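Readable Bus Stops for Lirundale
Progress report to the Hovora Fund, covering spring through August
Prepared by the project office, Parkmont Transit Riders' Association
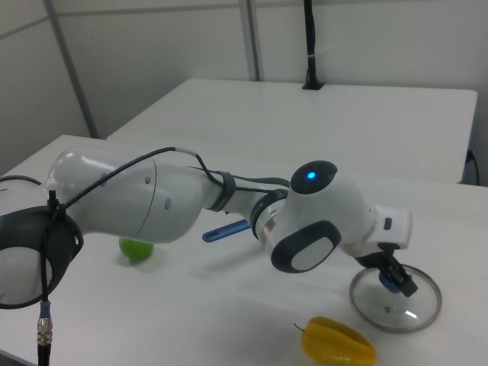
Where things stand

The grant pays for new timetables, maps and stop signs at all 43 stops on the Lirundale bus system. At the end of August, 18 stops are finished. We had told you we would be further along. The original work plan had a chart in it with a smooth line going up, and I would ask that the fund remember that line kindly.

Both routes are now redrawn, the timetable design is settled, and the printing is under contract. What remains is mostly physical: holes, posts, brackets, and permission to make holes for the posts. The design work ran late in the spring and the permission work ran late in the summer. We are within budget, helped by the fact that it is hard to spend money while waiting for a permit.

What we found out there

Before designing anything we visited every stop and wrote down what a rider would find on arriving. We had expected the old timetables to be out of date, and most were. Several listed a Sunday service that ended before the current buses were bought. One, on the hill above the hospital, was for a different town. It is a handsome timetable and the fares on it are very reasonable.

The larger problem was knowing that a stop was a stop. The old signs are small and green, and the people who put them up had a fondness for trees. In winter you can find them. In June, a rider new to town has to look for a person standing beside a hedge with an expectant expression. Drivers told us they use the same method in reverse, and now and then pull over for somebody who is only waiting for a dog.

Stop names were another matter. The printed schedule, the recorded announcements and the signs had each been named in a different decade, so that one stop could be "Mill Road," "Old Creamery" and "Opp. Bank" depending on whom you asked. The creamery is gone and so is the bank. We went with Mill Road, on the grounds that the road is still there.

The timetable

We tested two layouts. The first was a full grid with every stop and every time, the way timetables have always been done. The second showed only the times for the stop where you are standing, in large type, with the rest of the route drawn as a line underneath. Everyone in the office preferred the grid. We are people who like timetables.

Riders preferred the second one by such a margin that we stopped pretending it was a close contest. They found their bus faster, they found it without glasses, and they did not have to run a finger across a table while holding groceries. A few regulars asked for the grid as well, and we will keep it at the Parkmont transfer station, where people have the time.

The main argument was over the "approximately." The operator wanted every time marked as approximate, which is true in the sense that all human effort is approximate. Riders took the word to mean the bus might not come. After three meetings we agreed to print the plain times and put one line at the bottom saying that buses can run late in snow and heavy traffic. The operator asked for "or other conditions" to be added. It has been added, in smaller type.

Printing and posts

Calimlim, the sign shop in Parkmont, won the work on price and on being the only bidder to send a sample that survived a week in our parking lot. The panels are good. The type is crisp, the colors have held through a hot July, and they wipe clean, a feature the public began testing on the first weekend.

There was one reprint. The first batch of route maps showed the river on the correct side of the town but flowing under a bridge that has been closed to buses for years. This was our error, caught by a driver on his break, who looked at the proof for less time than it took to unroll it. Drivers now see all proofs before they go to print. We should have thought of that, and in the minutes of an early meeting there is evidence that we did think of it and then had lunch.

The cost of the reprint was absorbed by the money set aside for mistakes. We would like to thank the fund for letting us call that line "contingency."

Posts have been slower. A stop on a town street needs a sign permit from the town. A stop on the county road needs one from the county. A stop where the town street meets the county road needs a permit from each, and each would like to see the other's first. Five stops are in this position. In August we arranged for both offices to be in the same room on the same Wednesday, and they were very pleasant to each other, and it emerged that the form we had been filling in was for driveways.

The correct form has been filed. We are told it is shorter.

What riders say

We put a comment card and a phone number at each finished stop. The most common comment is some version of "good, I can read it now." The second most common is a request for a bench. We do not have money for benches, and the cards say so, and the requests continue to arrive with sketches.

Other things that came up more than once:

The type is large enough to read from a car, and some people are doing this instead of getting out and taking the bus.

The new signs face traffic, so someone standing under one can't see the stop name. We are adding the name to the timetable panel, at eye level.

The map at the library stop was mounted too high for anyone using a wheelchair. It has been lowered, and the mounting guide now gives a height where before it had the phrase "a comfortable height," which was comfortable for the tall man who wrote it.

The word "inbound" means nothing to anybody. We have replaced it with the name of the place the bus is going.

Ridership is too early to report on. The counts from the finished stops look a little better than last summer's, but last summer the main street was dug up for a water line, and I would not want to take credit for the absence of a trench.

Problems and delays

The permits, as above.

The survey of stop conditions took longer than planned. We wrote a form with too many questions on it, including one on the "character of the stop," which produced some fine writing and no usable data. If we did it over, the form would fit on a postcard.

Two finished stops had to be moved after installation. At one, the property owner had agreed to a post on the verge and then sold the house. The new owner has agreed to a post slightly farther along the verge. At the other, the operator shifted the stop to the far side of the intersection for safety reasons we agree with, and informed us by way of a bus stopping there.

We also underestimated how attached people are to the old signs. Several have been taken home before we could collect them. We have decided to regard this as free removal.

Money

Spending on design is complete and came in slightly under the figure in the agreement. Printing is on track with the reprint included. Installation is well behind in spending for the reasons given, and we expect it to catch up once the permits come through, at which point the installer's invoices will reach you in a cheerful heap. No transfer between budget lines is requested. The full ledger is attached separately, with receipts, including one for a post-hole digger that we rented, returned, and rented again the next morning.

Next steps

Through the fall we plan to finish the stops on the hospital route first, as those riders have the most to lose from a missed bus. The stops along the county road will follow when the county is ready. The transfer station comes last: it needs the most panels, and the operator is repainting it in a color still under discussion.

The ground here freezes early. Any post not in before then will wait until spring, and we would sooner tell you that now than in a hurried letter later. Panels at those stops can go up on existing utility poles for the winter if the power company agrees. We have asked. They have sent us a form, and we have checked what it is for.

We are asking the fund for one thing, an extension of the end date into next spring, with no added money. A revised work plan is attached. The line on the chart goes up in steps this time, with a flat stretch for the winter.

The library stop and the hospital stop are both finished and easy to reach if anyone from the fund would like to visit. Parking is poor at each. The bus is convenient for both, and the times are posted.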